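Open day at the Kakberg robotics lab

Posted April 2026

I took the afternoon off to go to the open day at Kakberg. The lab is in the old Zuterden building, on the second floor, and they let people in by groups. I had signed up mostly for the welding cell downstairs, but the part I stayed longest at was a small table with a robot arm, a block of wood and a pocket scale.

The block and the scale, from the table on the second floor:

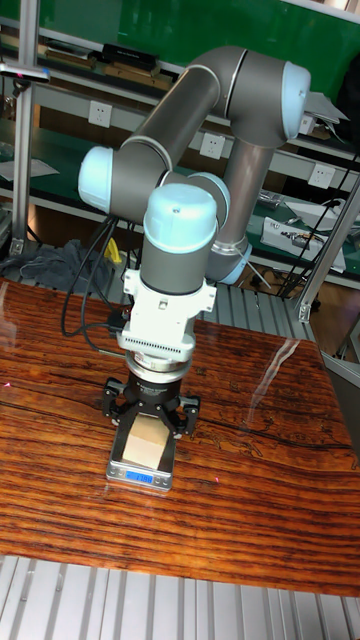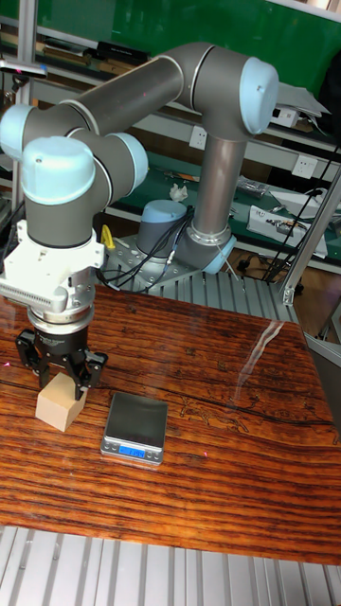
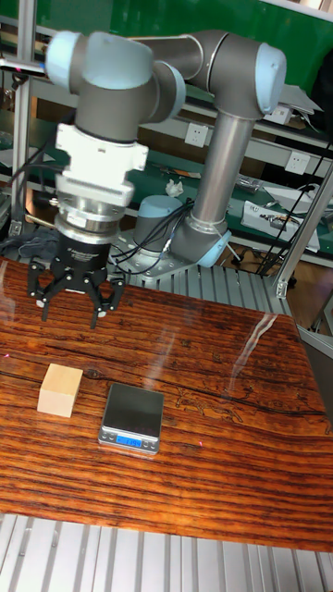
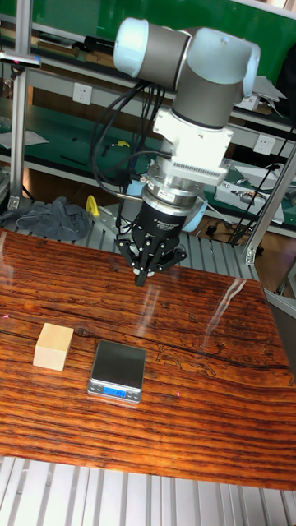

What the demo was

The task is called Trerach, after the software project it belongs to. The arm has to pick up a wooden cube and set it on a digital scale. It sounds like nothing. I stood there for seven runs and it was more interesting than the welding.

The woman at the controls said they picked a scale because it gives you a number. With most pick and place work you look at the result and say it's fine. With a scale you can tell if the gripper is still leaning on the block after it should have let go, and the display shows it right away. She also said a small scale platform is not a lot of room to aim for.

Between the gripper and the wrist there is a ring that looks like part of the mount. I asked about it and was told it measures force. The idea is that the arm comes down until it feels the surface and then stops, so it doesn't need to be told the exact height of the platform. If someone swaps the scale for a thicker one, the program should still work. They didn't swap it while I was there, so I can't say.

How it went

Of the seven runs I watched, four were clean. The block went down flat and the fingers opened without dragging it. In two of the others the block ended up turned a little, with a corner past the side of the platform. On the last one the arm went over, stopped above the cube and stayed there until the operator cleared a message on her screen and sent it back to the start. It took her less than a minute.

It is slow. I had expected something closer to the factory videos, where you can hardly follow the arm. This one moves at the pace of a person setting down a full cup. I asked if it could go faster and the answer was yes, but they keep the speed down when visitors are in the room, and the force readings are cleaner that way too.

The fingers were the part I liked watching. They have their own joints and close in around the block from different sides. My brother-in-law has a two-jaw gripper at his shop, and that one just claps shut. For a plain cube I suspect the two-jaw kind would do just as well, and the operator more or less agreed. They use this gripper because the next objects on their list are not cubes.

Things I asked about

How many times has it done this? They are past 1,000 runs with the cube and want to get to 2,000 before they change objects.

Does the shiny tabletop cause trouble? Some. The wood is varnished and the ceiling lights reflect off it, which can confuse a camera. They could have put a mat down and chose to leave it.

What does it cost? I got a polite non-answer. I was told the arm is the bigger part of it and the gripper is not cheap either.

The rest of the visit

The welding cell was behind a curtain and you could see very little. There was a talk by someone from Kuster, the company that pays for part of the lab, and it was mostly slides about warehouses. I left before the end of it. Coffee was free, and the line for it was longer than the line for any of the robots.

If you want to go, the next open day is in October. Sign up early and ask for one of the first groups. Mine was small enough that everybody could get near the table, and the one coming up the stairs as we left was at least twice the size. Parking behind the building is for staff only, so use the street on the other side. I found that out from a note on my windshield.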